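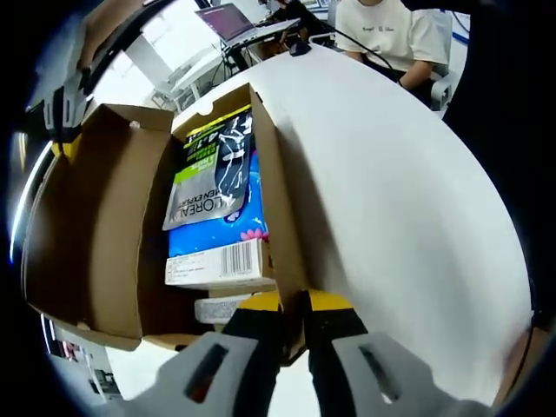 The Urnton packing study examined how mixed personal care products can be sent in a single box without damage to their outer packaging. Most earlier student work on the subject dealt with rigid goods such as jars and bottles. Flexible pouches raise a different problem, as they bend under load and slide against one another when the box is tilted. In the mixed layout, a L'Oréal Men Expert pouch lies on top of a blue package in a plain corrugated cardboard box, and the glossy surface of the pouch was taken into account when the layers were planned.

## Method

Two layouts were compared. In the first, all products were placed flat and stacked. In the second, they stood upright along the walls. Each layout was packed 30 times by members of the project group, working from a printed instruction sheet prepared by Yaw Darko. The boxes were supplied by Fletetti and were of one size throughout. Packing time was recorded from the opening of the flaps to the closing of the last one.

Filled boxes were then carried by hand to the Pritchard building, a distance of 100 meters, and opened for inspection. Creased corners, torn seals and unreadable barcodes were entered on the damage form.

## Results

The flat layout was quicker to pack and required less correction. Upright packing protected printed labels better, but pouches tended to slump when the box was less than full. Damage was recorded in four boxes, all packed upright. No torn seals were found.

## Further work

The group recommends that the flat layout be repeated with a paper layer between products. Dratura has agreed to provide the paper, and the second round of packing is planned for September.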